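Plates, racks and the right sort of cloth
A chat with the woman who runs the crockery side at Prestalby

17/12/2020

I've got her for half an hour, she says, and then there's a delivery. So we start with the tea already going cold and her coat still on. Mrs Bautista – she prefers just Bautista, everyone calls her that, even on the door – has been selling second-hand plates and dishes from the same unit in Prestalby since before I could drive. There are 2861 pieces on her list at the moment. She knows the number because she did the stock take in September and has been cross about it ever since.

"I thought it'd be fewer. I'd been telling people I was cutting down."

What does she tell people who buy a nice old plate and then are scared to use it?

"Use it. Eat your toast off it. I can't bear it when they go in a cabinet. Somebody sat and thought about where the yellow flower was going to go and where the red one was going to go, and you want to put it behind glass?"

She is keen on flowers. Loud ones. The plain white stuff she'll sell you but she won't talk about it. Oblong dishes with a dark rim are what she'd keep if the roof came off, she says, the cream sort with swirls running in between the flowers and a bit of dark leaf.

"The rim's the thing. A brown rim hides a lot of wear. A white rim shows you every knock it's had."

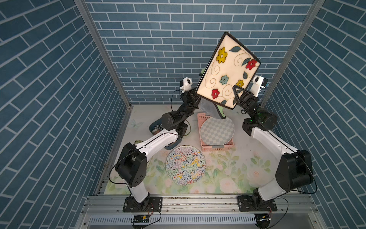

"And I'd say wash it by itself. One plate at a time. People fill the bowl up, they drop the forks in on top, then they come in here asking if I can match the one they've chipped. I can't, usually. Six times out of six it's one I only ever had the one of."

Six out of six?

"Well. It feels like it."

Washing up turns out to be what she really wants to talk about. She has views on racks. Wire ones are out, or wire ones where the coating's gone anyway, because of the marks they leave on the foot of a plate. Plastic is fine. Plastic is cheap and it gives a bit. A slotted basket is as good as anything you'd pay proper money for, and if it's pink it's pink.

"I had a customer, she'd bought a rack from Latwood, very smart, very heavy. And she'd got the gaps too narrow for her own plates! Take a plate with you when you go to buy a rack. Take your deepest one."

Then cloths. I'm writing fast here so forgive the order. Soft, thick, plenty of pile. Not the old tea towel that's gone thin and just pushes the water about. She likes a fluffy one with a coloured edge so you can tell at a glance it's the plate one and hasn't been used on the floor. Wash them without softener, softener stops them drinking. Her word, drinking.

And you hold the plate how?

"By the edge. Both hands if it's a big one. One hand low down on the right, the other one steadying. Don't pinch it in the middle, you'll only smear what you've just dried, and don't wave it about while you're talking to someone. I've done that. I've done that in front of a customer."

What happend?

"She bought something else."

Round ones get their turn too. Checks are selling, she tells me, pale blue and cream squares, younger buyers mostly, they want it to go with a plain tabel and not much else. She was sniffy at first. Has come round. A check is harder to paint round a curve than a flower is, in her opinion, and you can see at once if whoever did it got bored.

"Tip it up to the light. Always. Tip it right up and look along it, not at it. You'll see the scratches and you'll see if there's a hairline. If the light's too strong you'll just get glare, so turn it a bit, then turn it back."

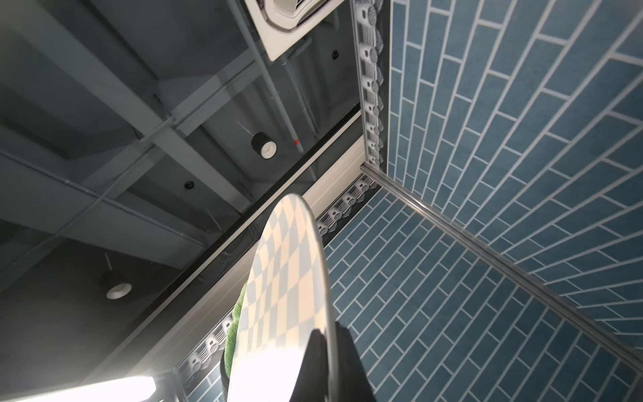 Arnel Pangilinan
Homes and kitchens writer

We get on to storage because I ask, and I ask because mine are in a stack on top of the fridge. A face is pulled. Stacks should be short. Three of the good ones at most, with something soft between each – kitchen roll will do, felt is better, a bit of old towel is best of all. Same shapes together. Never a round on top of an oblong, it rocks.

And the very long shelf behind her, is that all for sale?

"That's 226 I'm not ready to let go of."

A van has pulled up. She's on her feet, buttoning the coat she never took off, and telling me over her shoulder that the Tolgate fair is where I should look if I want a matching pair, go early, bring newspaper, don't let them wrap it in a carrier bag.

"And get those plates off the fridge."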